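Reviews > Submissions > Reviewer FAQ

Livero Book Reviews: Questions from Reviewers

What do you cover?
Horror, fantasy and crime fiction, in novels, novellas and single-author collections. Anthologies are assigned by Edgardo Sison, who edits the short fiction section.

How long should a review be?
Novels get up to 1443 words, the limit set by our page template. Novellas get 300. Capsule notes on reissues get 200.
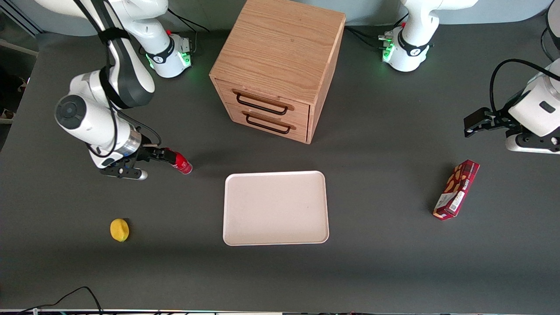 When is my review due?
The deadline is 21 days from the date the book is mailed. Electronic copies follow the same schedule, counted from the date of the download link.

May I review a book by someone I know?
No, if you have worked with the author, shared an agent or been thanked in the acknowledgments. Tell us and the title will be reassigned.

How much of the plot can I give away?
Events in the first quarter of the book may be described freely. Later events need a spoiler line above the paragraph — one line per paragraph, in plain text.

Can I quote from an advance copy?
Check every quotation against the finished book. If the finished book is not available, mark the passage "from uncorrected proof" and keep it under two sentences.

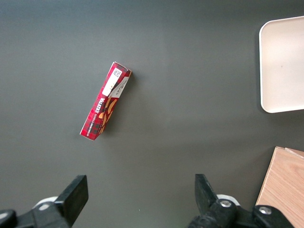
Page numbers are left out of proof quotations, as they often change before printing. Chapter numbers are fine.

Do you cover later books in a series?
Yes. State the volume number in the first paragraph and say whether the book can be read alone. The Kustville mysteries are closed to new reviewers until April.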